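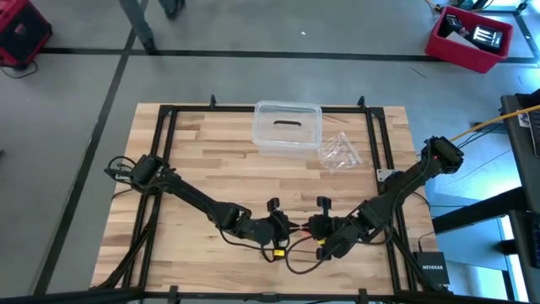

# Durchsichtige Kunststoffbox verkratzt die Tischplatte – was drunterlegen?

**plasia_nutzer50**

Hallo zusammen,

ich habe eine Arbeitsplatte aus hellem Holz, Stäbchenmuster, geölt. Darauf steht seit November eine durchsichtige Aufbewahrungsbox ohne Deckel, in die tagsüber alles Mögliche reinkommt: Tüten, Kabelbinder, Kleinteile. Abends wird sie geleert und weggestellt. Die Box ist von Plasia, die kleine Größe, und an sich bin ich zufrieden.

Das Problem: Wenn man sie über die Platte schiebt, bleiben feine Kratzer. Gegen das Licht sieht man inzwischen einen ganzen Bereich, in dem die Oberfläche matt ist. Der Boden der Box hat auch schon Spuren. Anheben statt schieben klappt bei mir, bei den anderen, die den Tisch benutzen, eher nicht.

Filzgleiter habe ich probiert, drei Stück waren nach zwei Wochen ab. Auf dem glatten Kunststoff hält der Kleber schlecht. Was kann ich unter die Box legen, das nicht verrutscht und sich abwischen lässt? Und bekommt man die Kratzer aus dem Holz wieder raus, ohne die ganze Platte abzuschleifen?

Danke schon mal.

---

**Ernmont_Werkbank**

Ich würde Schaumstoff nehmen. Flache Streifen aus geschlossenzelligem Material gibt es als Meterware, die kann man mit einem Cuttermesser und einem Stahllineal zuschneiden. Meiner ist 10 mm dick, dünner geht auch. Der Streifen sollte länger sein als die Box, dann muss man beim Abstellen nicht zielen. 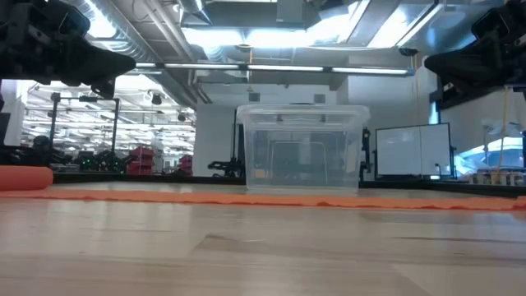

*Klare Box auf orangefarbenem Schaumstoffstreifen*

Ein paar Punkte dazu:

- Geschlossenzellig kaufen. Offenporiger Schaum saugt sich voll und lässt sich schlecht reinigen.
- Nicht auf die Platte kleben. Wenn es rutscht, 2 kurze Stücke Malerkrepp an den Enden, das geht von geöltem Holz wieder ab. Vorher an einer unauffälligen Stelle testen.
- Den Streifen einmal in der Woche hochnehmen und darunter abwischen. Sandkörner, die sich darunter sammeln, kratzen genauso wie die Box.
- Neuen Schaumstoff erst auslüften lassen und nicht sofort auf frisch geöltes Holz legen. Das Öl muss durchgehärtet sein, sonst gibt es Abdrücke.

Gewellte Ränder sind normal, wenn das Material von der Rolle kommt. Über Nacht ein Brett drauf hilft etwas, ganz glatt wird es nicht. Mich stört das nicht.

Zu den Kratzern: Bei geölter Oberfläche muss man nicht alles abschleifen. Feines Schleifvlies, immer in Faserrichtung, nur über die matte Stelle und ein Stück darüber hinaus. Danach gründlich absaugen, dünn nachölen, nach einer Viertelstunde den Überschuss abnehmen und trocknen lassen. Bei einer Platte aus vielen Stäben bitte nachsehen, ob alle in dieselbe Richtung laufen. Die getränkten Lappen ausgebreitet im Freien trocknen lassen, nicht zusammengeknüllt in den Müll, Leinöl kann sich selbst entzünden.

Wenn die Platte doch lackiert ist, funktioniert das so nicht. Wassertropfen draufgeben hilft beim Unterscheiden nur bedingt, besser beim Händler nachfragen.

---

**zelteo77**

Antirutschmatte aus der Küchenabteilung, fertig. Kostet fast nichts. Die billigen Weichmacherdinger kleben allerdings irgendwann auf dem Öl fest, hatte ich bei einer Kommode.

---

**Nomura_Ablage**

Zu den Filzgleitern noch: Den Boxboden vorher mit Isopropanol abwischen und die Stellen ganz leicht anrauen, dann halten sie deutlich besser. Spülmittel reicht nicht, das hinterlässt einen Film. Nach dem Aufkleben einen Tag stehen lassen, bevor wieder etwas reinkommt. In die Spülmaschine darf die Box dann natürlich nicht mehr.

Bei Kisten, die viel bewegt werden, nehme ich trotzdem lieber eine Unterlage. Filz sammelt Späne ein, und damit schleift man dann über das Holz.

---

**plasia_nutzer50**

Danke euch. Die Platte ist sicher geölt, ich habe den Rest in der Dose noch im Keller. Ich bestelle Schaumstoff in 50 cm Länge und versuche es an der matten Stelle erst mal mit dem Vlies.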